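Grallutness is a small company that makes one analogue machine for people who finish music. The machine is called the Jillard, and it is a stereo bus compressor with two channels, made for mastering rooms and for home studios where the last step is done with care. On this page you find what it does, how it is built, what comes with it and how to order.

## What the Jillard is for

The Jillard works best on a finished stereo mix. It is a slow and quiet compressor. If you push it hard, it will not pump like the famous units for drums, and we did not design it for this. Most of our customers use one or two decibels of gain reduction and leave it there for the whole record.

We listened to many kinds of music when we chose the time constants. Dub techno was important for us, because the low end there is long and the compressor must let it breathe. Drum & bass was the opposite case: the kick and the snare come fast, and a slow release makes the track smaller. For this reason the release has six positions and also an automatic mode which follows the material. Acoustic music, choir and spoken word are also fine on it, in the first two positions especially.

## Controls

Every control on the front is a stepped switch. You can write down a setting and come back to it after half a year, when the artist asks for a new version of track four.

- **Threshold:** 24 steps, half a decibel each
- **Ratio:** 1.5, 2, 3 and 4
- **Attack:** six positions, from 3 ms to 63 ms
- **Release:** six positions, the longest is 600 ms, plus Auto
- **Sidechain filter:** off, 60 Hz, 90 Hz, 149 Hz
- **Link:** stereo, dual mono, or mid and side
- **Make-up gain:** half decibel steps
- **Bypass:** hard relay bypass, the signal goes from input to output with nothing between

The 149 Hz position of the filter looks strange on paper. In the first version it was 150, and then we changed one capacitor for a better type, and the value moved a little. We measured it and printed the true number on the panel.

The mid and side mode has its own matrix inside, so you do not need an extra box for it. Please note that in this mode the left knobs control the middle and the right knobs control the sides. Some users forget it and write to us that the machine is broken.

## Sound

It is difficult to write about sound in an honest way, so we will be short. The Jillard is clean at low levels. When the input goes above +14 dBu, the output transformers begin to add some second and third harmonic, mostly in the bass. You hear it as a little more weight. If you do not want it, lower the level from your converter and the machine stays clean.

There are no tubes in it. We are asked this nearly every week.

## How it is built

The case is steel, two rack units high, with a front panel of aluminium which is engraved and then filled with paint. The text will not rub off. The circuit boards are made outside our house, but all the wiring, matching and testing is done by us. Liis Grigaitė matches the gain cells in pairs by hand and puts her initials on the test sheet which goes with every unit.

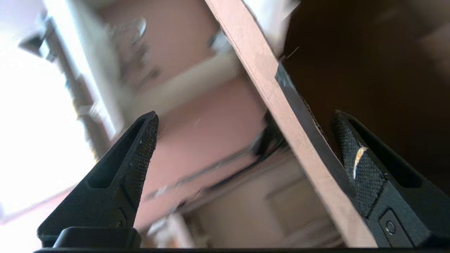 *A flat strip of pinkish-beige cardboard.*

The power supply is inside the case, on its own board with its own shield. You can choose 115 or 230 volts with the switch on the back. Please check this switch before the first use, and check it again if you bought the machine from another country.

We do not glue anything. All the switches can be replaced with normal tools, and the full circuit diagram is in the manual. If you have a good technician near you, we are happy if he or she does the repair, and we send the parts.

## Technical data

| | |
|---|---|
| Channels | 2 |
| Inputs | XLR, balanced by transformer |
| Outputs | XLR, balanced by transformer |
| Input impedance | 10 kΩ |
| Output impedance | lower than 75 Ω; will drive a 600 Ω load |
| Maximum output level | +26 dBu |
| Frequency response | 12 Hz to 63 kHz, within 1 dB |
| Channel matching | better than 0.1 dB |
| Height | 2 rack units |
| Depth behind panel | 290 mm, without connectors |
| Weight | 8.4 kg |

The maximum level was measured at 1 kHz. At 30 Hz it is lower, and the curve is in the manual on the last page.

## Use with converters and sample rates

As the Jillard is analogue, it does not care which sample rate you work in. We receive the question often, so once more: yes, you can use it in a session at 192 kHz, and also at 44.1. Your converter decides this. Set the converter so that digital full scale is not higher than +24 dBu, and you will have enough space above the peaks.

If you do all your work inside the computer, connect the Jillard as a hardware insert and let your software measure the delay before the first pass. Print the result in real time and listen to all of it. A click from a bad cable is easy to miss when you look at your phone.

## The Raltham version

The Raltham is the same machine without mid and side mode and without the sidechain filter. It was requested by Rathore, a vinyl cutting studio which wanted fewer knobs in front of the lathe. We made a small number for them, and now it can be ordered by everybody. The sound path is the same as in the Jillard. It is not possible to change a Raltham to a Jillard later, as the main board is different, so please think about it before you order.

## In the box

- Jillard or Raltham
- Mains cable for your country
- Printed manual in English with circuit diagram
- Test sheet, signed
- 20 recall sheets on paper (you can copy them)
- Four rack screws with plastic washers

XLR cables are not included.

## Ordering and delivery

We build in small groups. The next group will be ready in September, and some units from it are still free. To reserve one, write to us with your name, the country of delivery and the mains voltage. We answer with the full price including transport, and you pay a deposit of one third. The rest is paid when the unit has passed the test and is ready to go.

You have 30 days to try the machine in your room. If it does not suit your work, send it back in the original packing and we return the money without the transport cost. Please keep both the inner and the outer box.

The guarantee is five years for parts and work. It goes with the machine, so a second owner has it too. Knobs and lamps are not covered, but they are cheap and we usually put them in an envelope for free.

## Demo units

Two demo units travel between studios in Europe. You can have one for ten days and you pay only the transport to the next person on the list. The waiting time is usually six weeks. When you write, please tell us what music you work on and which converter you have, so we can send some starting settings with it.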